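Home | Programs | Reports | Grants | Contact

Trekemdale Household Energy Loan Library
Progress report to the Nikwood Fund, period ending August

Prepared by Josefina Navarrete, program lead

1. Status

The loan library lends plug-in energy meters and efficient small appliances to renting households in Trekemdale and Skirkodlow. Both sites were open for the whole period. Enrollment stands at 70 households, which meets the target in the grant agreement. Loans are for 40 days and may be renewed once.

2. Metering

Meters returned 1,643 usable daily readings. A reading is usable when the meter was powered for the full day and the household log names the appliance connected to it. Readings that failed either test were removed before analysis and are kept in a separate file.

Refrigerators and electric space heaters account for most of the load recorded. Standby draw was higher than assumed in the proposal, mainly from older television equipment. The baseline table has been corrected, and the savings estimate will be reissued with the next report.

3. Equipment intake and checks

Thảo Đồng rewrote the intake procedure in the second half of the period. Each item is now logged by serial number, matched to its power supply, and tested before it goes on the shelf. Adapters are labeled with the item number at both ends of the cord. Under the old procedure, adapters were stored in a common bin, and mismatches delayed loans at Skirkodlow.

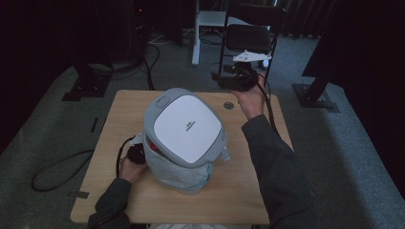 Figure 1. Appliance with power adapter and cable.

Stock records for both sites are now held in one spreadsheet. Duplicate entries from the two earlier lists have been merged.

4. Issues

Two meters failed calibration and were withdrawn. The supplier, Bermúdez, has accepted both for replacement under warranty. Delivery is pending.

Household logs remain the weakest part of the data. Entries are often left blank when an appliance is moved to another outlet. A shorter form with preprinted appliance names is in draft.

5. Budget

Spending is within the approved lines. Printing is under budget and transport is over by a similar amount. We request approval to move the printing balance to transport.

6. Next period

- Issue the revised household log at both sites
- Recheck calibration on all meters before the heating season
- Reissue the savings estimate using the corrected baseline
- Begin exit interviews with households that have completed a renewal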